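Black household goods

From the Tarkix Home Encyclopedia, entry 1461
Written by Chelsea Sedgwick, last revised April 2026

Black household goods are the everyday things in a home that are sold in black or something close to it: bags, boxes, pans, lamps, chairs, trays, cases, coat hooks, the lot. This entry covers what the color does to an object once it's in your house, how to clean it, how to store it and how to find it again. I wrote the first version after we moved to Emton and I unpacked a whole room of black stuff into a closet with one weak bulb (a mistake I'm still paying for), so expect some opinions.

Clothes and shoes have their own entry. So do cars.

Names and shades

Sellers use a lot of words for black. Jet, ink, coal, onyx, midnight, off-black, soft black. None of them is a fixed standard you can rely on from one maker to the next, and I've given up trying. Put two "black" trays side by side under a window and one will lean brown while the other leans blue or green. Indoors at night you may not see any difference at all, and then the sun comes up and your matching set doesn't match!

Dark gray gets sold as black too, mostly in fabric. I don't mind that, because it shows less lint. What does bother me is a product sold as charcoal in one size and black in another when it's plainly the same stuff.

Finish matters more than the name. Gloss black works like a poor mirror and picks up the window, the lamp and your face. Matte black scatters the light, so you get a flat, quiet surface that many people (me included) find easier to live with. Satin sits in between. Textured black, the pebbly kind you find on suitcases and tool handles, hides scratches better than any of them but holds dust in the low spots.

Why black things are hard to make out

A dark surface sends back only a little of the light that falls on it. Your eye works out the shape of a thing mostly from its shading, the gentle slide from light to dark across a curve, and on a black thing that slide is squeezed into a tiny range. So the inside goes first. You lose the seams, the pockets and the dents, and what's left is an outline.

Size makes it worse, I think. A small black thing usually has something pale next to it to set it off. A big one fills your view, and all you have to go on is a blunt corner, a rounded shoulder, one long smooth curve down the side. If you're lucky there's a patch along the edge that reads as a dark gray-green and tells you the surface bends there. Put one black thing in front of another and the line between them can vanish altogether. Anything with a bit of pale metal on it is a gift, since the metal shows up long before the rest does.
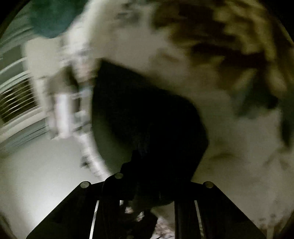 What is the best way to store black things so they can be found again?
Keep them against a pale background, with light coming from the side, and don't stack one black thing in front of another.

I lined my closet shelves with plain white paper and it changed my life, or at least my mornings. Wallpaper scraps are fine. So is an old sheet folded flat.

Light from the side does more than light from overhead, because it runs along the edges and brings up whatever texture there is. A little clip lamp at shelf height will do it. Stronger bulbs help less than you'd hope: I tried one rated at 100 watts in a fixture that could take it, and the closet got very bright and very warm and I still couldn't tell the umbrella cover from the camera bag.

Tags are the other half of it. A loop of light ribbon on a handle, a strip of masking tape on the end of a box, a dot of pale nail polish on a lid — any of those will do. Put the mark on the side that faces you when the thing is stored. I've marked plenty of lids and then shelved them upside down.

For bags, I leave the zipper pull sticking out toward the front. For boxes, I write on tape and stick the tape to the box, so I can peel it off when the contents change.

Cleaning

Black shows pale dirt: dust, flour, pet hair, soap film, hard water spots. It hides dark dirt, which sounds like good news until you wipe the underside of a black stove knob.

Start dry. A soft brush or a clean dry cloth takes off the loose dust, and if you skip that and go in wet you'll push it around into gray smears. Then a damp cloth, well wrung out, then a dry one. On gloss I go in straight lines, because circles leave swirl marks you'll see every sunny afternoon. I use the Horkine cloths from Ackroyd, the hardware store at the bottom of our hill, and they're good, though an old T-shirt with the seams cut off does the same job.

Matte surfaces are fussier. Rub a spot too hard and you can polish it, and then you've got a shiny patch for good. I ruined a lamp base that way. Grease on matte black comes up with a drop of dish soap in warm water, dabbed and left a minute and dabbed again. Skip the furniture spray.

Black fabric wants a lint roller or a slightly damp rubber glove dragged one way. Vacuuming works on chair seats if you use the brush end.

White vinegar, cut with plenty of water, takes off hard water spots on most plastics and glazed surfaces. Keep it away from stone.

Fading and wear

Sunlight gets to nearly everything in the end. Black fabrics often drift toward brown, rust or a washed-out green, depending on the dye, and black plastic left outdoors can go chalky and gray. Our porch bin was seven summers old when I finally replaced it, and it was the color of a wet sidewalk.

Black paint over metal chips at the corners first. A paint pen covers small chips well enough from standing height. Leather and imitation leather rub pale at the folds, and a dark cream polish helps with the real kind. On the imitation kind the top layer peels, and once that starts I don't know of a fix that lasts.

Heat is worth a mention as well. Black things in direct sun get hotter than white ones, so keep candles, crayons, chocolate and anything glued out of a black box on a windowsill. I left a black case on the back steps one August and the lining came away in a single sheet.

Buying

Look at it by a window if you can. If you're matching something you already own, bring that thing along, even when it feels silly to carry a dish rack into a store. Buy 2 of anything you may need to match later, since the next batch could lean another way.

Check that the feet, hinges and latches can be seen from where you'll be standing. On an all-black folding chair the catch is black, the frame is black, the shadow under the seat is black — and you end up feeling for it with your fingers.

Also open the lid. A black bag with a pale lining is far easier to use than one that's black all the way through, and I now won't buy the second kind for anything smaller than a shoebox.

See also: closet lighting; lint; matte finishes; shelf liners; umbrellas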